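**Wondora points: worth hoarding or not?**

**nazbarb** wrote:
I've got 147 nights with Wondora hotels over the years and a heap of points I've never touched. Partner wants to blow the lot on a weekend in Manomside. I say keep them for something grand. Who's right?

**carmela_m** wrote:
Your partner. Points are money you've lent to a hotel chain at no interest. Spend them before the chain thinks of something.

**GheoAnghel** wrote:
Disagree. I saved for four years and got 18 days by the sea out of it, breakfast included. If I'd frittered them on weekends I'd have a drawer full of tiny shampoos.

**carmela_m** wrote:
And when was this?

**GheoAnghel** wrote:
Before they changed the chart.

**carmela_m** wrote:
I rest my case.

**dami_j** wrote:
For anyone who missed it, the chart changed in June. Rooms that used to be in the second band are now in the third, and the third is now called "Signature", so you can feel special while paying more. The email announcing it had the subject line "Exciting news!" They always do.

Naz, check your expiry date first. It's under Profile, then Activity, then a grey link at the bottom that looks like a smudge.

**nazbarb** wrote:
Found the smudge. End of next month. Ah.

**leozan** wrote:
Don't panic-book. Any activity resets the clock, so just move 100 points over to Galli car hire and the rest stay alive. I do it every year. I've never hired a car from Galli and have no plans to.

**dami_j** wrote:
Doesn't work any more, Leo. Transfers out stopped counting. Only stays and buying points.

**leozan** wrote:
Mine reset in spring.

**dami_j** wrote:
Spring was before June, last I looked.

**leozan** wrote:
Fair. I'll go and have a quiet look at my own account.

**GheoAnghel** wrote:
Buying the minimum is still cheaper than wasting the lot on Manomside. Have you been to Manomside?

**carmela_m** wrote:
I like Manomside. There's a decent fish place and the trams run late.

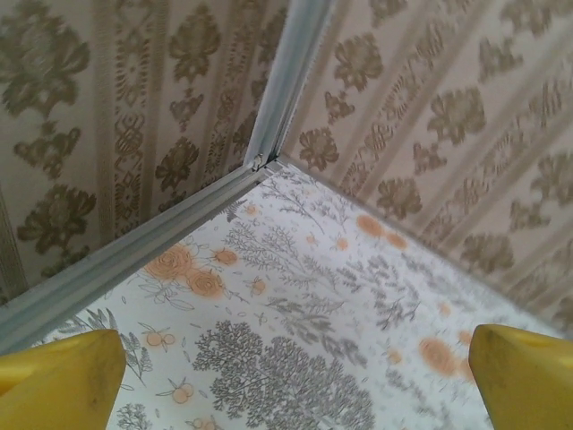
*Printed paper on the walls and floor, two yellow tips at the front*

**nazbarb** wrote:
Right, I've rung them. Forty minutes of pan pipes, then a very nice man at Wondora who said a booking doesn't count, only check-out does. So it's Manomside in three weeks and my partner is being unbearable about it.

**GheoAnghel** wrote:
Take the shampoo.

**leozan** wrote:
Looked at my account. Does anyone know if Vurkotska still take Wondora points for airport parking? Asking with some urgency.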